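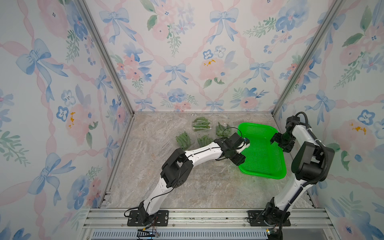

Produce Corner Walk-Through: Checklist with Comments
Rusu Market Hall, lower level
Inspected on a Sunday, before opening

Rating key: OK / Needs attention / Not checked

Comments are written out longer than the form asks for, I know. The evening crew told me last time that a bare "needs attention" didn't help them much, so I have tried to say what I would want to hear if I were the one coming in with the bucket.

1. Floor surface
Rating: OK
The marble-look floor is a lovely thing to have in a produce corner, and I say that every visit, but the beige and gray mottling hides crumbs, soil and bits of stem better than any floor I know. Please get down low and look across it with a flashlight, and run your palm over it too. Use the Wanex floor wash at the weak dilution (the line on the small cup, please, and no free pouring!).

2. Wallpaper on the three sides
Rating: OK, with a note
Everyone loves the roses and ribbons and so do I. Paper is still paper, though, and it will not put up with a soaking. Wipe with a cloth that has been wrung out hard, top to bottom, and dry it straight after. If you find a lifted seam, don't press it down and hope. Write it on the sheet and leave the repair to the day crew, who have the right paste.

3. Corner posts and front rail
Rating: OK
The aluminum posts wipe down in no time. The spot that gets missed is the bottom of each post at the back, where floor and walls come together, and a soft brush is the only thing I have found that gets in there. Same brush for the front rail, along the whole length, please.

4. Slotted vent strip below the rail
Rating: Needs attention
Vacuum first with the narrow nozzle, then brush, then vacuum again. I have asked for this weekly since April and I will keep asking, nicely. Never spray into the slots. Bits of pepper stem and leaf love to drop through a strip like this one, and once they are down there you will smell them long before you find them.

5. Baskets
Rating: OK
The green mesh trays are fine to keep using. Check the grid in the bottom with your fingertips for broken strands, which will nick a soft pepper, and feel all the way around the rim for cracks. Wash with warm water and a drop of plain soap, rinse well, and stand them on edge to drain. Stacked trays never dry in the middle, however long you leave them. The spares are in the Pesier cabinet, shelf 7, and if you take the last one do leave a note on the door.

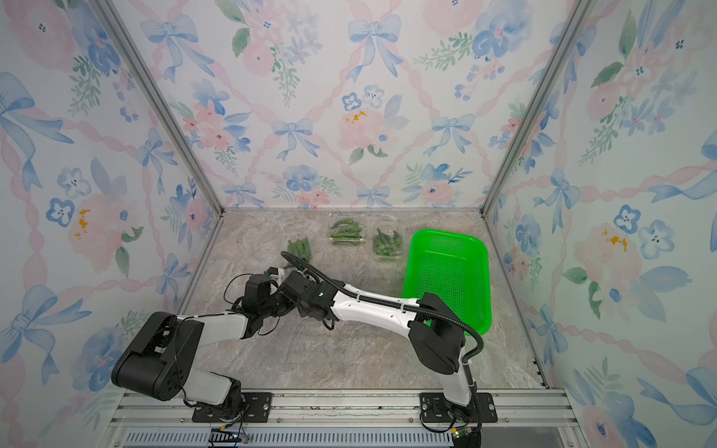
Produce corner, with the loose peppers and the green basket.

6. Loose vegetables
Rating: Needs attention
Nothing should sit out on the floor surface longer than it takes to sort it. I understand the sorting goes quicker with everything spread out where you can see it, and I used to do it the same way myself, but a basket is always the better home. Look over each pepper for soft spots and for any split near the stem, and put doubtful ones aside for the kitchen to decide on. Wash hands before and after, even if you have only moved one or two.

7. Cables and electrical items
Rating: Needs attention
Keep wet cloths and spray bottles well away from the front rail. The little circuit board at the left end deserves particular respect, so please dust near it with a dry brush only. Cables should be kept clear of the produce. Power off at the wall before any wet cleaning, every time, including the quick wipes.

8. Cleaning supplies
Rating: OK
Zukgate cloths counted and restocked to 200. The Wanex bottle in use is labeled and the cap closes properly, which was not so last time, thank you to whoever saw to it. The record sheet is form 919, in the drawer under the sink.

9. Pest check
Rating: Not checked
I ran out of time before the doors opened and would sooner leave it blank than guess. To be done at the next visit, with particular care around the vent strip.

Follow-up
Items 4, 6 and 7 to be looked at again within the week. Initial the sheet beside each one when it's done and add a line of your own if anything seems odd to you, however small.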